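# Flostus round table bin: does a kitchen table need one?

July 2021. Bought with my own money from Visteck, used daily, not returned.
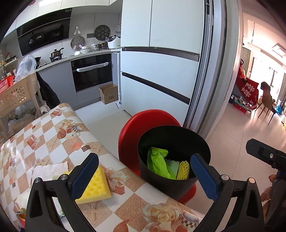

Sirkka Turunen read the first draft of this and asked why anyone would want rubbish at elbow height, when a bowl does the same job and can go in the cupboard afterwards. She has kept a peelings bowl on the go for years, she says, and it has never needed a review.

I don't have a crushing reply to that. I went in with much the same doubt, and the shop page did nothing to remove it. Flostus calls this a "worktop waste companion", a phrase that should put off anybody with sense. There were 94 reviews under it when I ordered, most of them a line long and most of them plainly written on the day the parcel came. I wanted to know what the thing was like once the novelty had gone, so I waited 71 days before writing any of this down.

## What you get

A black round bin, open at the top. Flostus sells a lid separately and I refused to buy it on principle. The leaflet in the box shows a smiling couple dropping one apple core into it. It also says to "empty when full", so thank you for that.

The black is sensible. Tea and beetroot don't show, and it looks no worse now than when I unpacked it. It does nothing for the oilcloth, mind you. Ours is a busy tan and white check with starfish, teacups, presents and roses all over it, and a black bin on top of that has the air of something left behind by a builder. If you care how your table looks you may mind this more than I do.

## How it fills

This is where I have most to grumble about. The capacity is given as 2 litres. I measured it with a jug and won't argue with the number, but kitchen rubbish isn't water. Potato peelings, teabags and eggshells settle nicely and you can get a whole evening's cooking in. Packaging doesn't settle at all. One crumpled carrier bag goes in, springs back and sits there under the rim as if the bin were full. Those foam nets that come round pears and mangoes are worse, since they weigh nothing and you can squash them as often as you like. Add a cloth you've given up on and you've finished for the day.

So the useful size depends on what sort of rubbish you make. We buy a fair bit of fruit and it comes dressed for a voyage. I found myself pushing things down with the flat of my hand several times in an evening, which rather spoils the point of having a bin you don't have to touch. A slightly wider one would cost Flostus very little and I can't see who would object.

## Lining it

I tried it with bags and without. The Bretinora liners that Visteck suggests at the checkout are too tall, and you end up with a skirt of spare plastic hanging over the sides. Folding it under takes longer than rinsing the bin would. A fruit-counter bag fits better and was coming into the house anyway.

In the end I stopped lining it. Dry stuff goes in loose, gets tipped into the big bin after supper, and the inside gets a wipe with the sponge. Coffee grounds are the exception. They cling round the bottom and need hot water and a brush. If you are a heavy coffee household, line it.

## Smell

Less than I feared, as long as it goes out every night. I forgot once, with fish skin in it, and the kitchen let me know in the morning. I don't blame the bin for that. The leaflet claims the shape "discourages odours", and I do blame somebody for that, as I can't think how a round shape could discourage anything.

## Staying upright

Better than expected. It slides a little on the oilcloth if you catch it with a sleeve, but it slides before it tips, and I've only had it over twice. Both times it was light, with nothing in it but paper. With peelings in the bottom it stays where you put it. Don't stand it near the edge on the side where the stools go in and out. Ours lives towards the middle now, and has to be moved when we eat.

That moving about is what I would warn people of. A bowl gets washed and put away. A bin on a table becomes a fixture, and then it collects company. There's usually a sponge near ours these days, and a folded paper towel, and whatever jar somebody has opened. I didn't plan any of that. Before we had it, the table got cleared properly after every meal.

## Against the Hirvonen

My sister has the Hirvonen one and I borrowed it for a weekend to be fair. It has a swing lid, which looks tidier, and which you have to push open with messy fingers and then clean. It is taller too, so small children can't see what they are aiming at. The lid does keep flies off in warm weather, and I expect I'll envy her that in August. For peeling and chopping I preferred the open one. You sweep things off the board and carry on.

## Would I buy it again?

Probably, at the price I paid, which was a sale price. At the full one I'd be on Sirkka's side and get a bowl out. It saves walking across the kitchen with dripping hands, and I notice the difference on evenings when there's a lot to peel. If your main bin is already within reach of where you prepare food, I can't see any case for it.

Things I'd like to know from anyone who has had one longer than me:

- Does the inside go rough with scrubbing? Mine is fine so far, though I haven't been hard on it.
- Has anyone bought the lid, and does it stay on when you pick the bin up by the rim?
- Is there a liner that fits? I don't mean the Bretinora ones.

I wrote to Flostus about the liners and got a reply thanking me for my interest in the range, with a discount code for a soap dish.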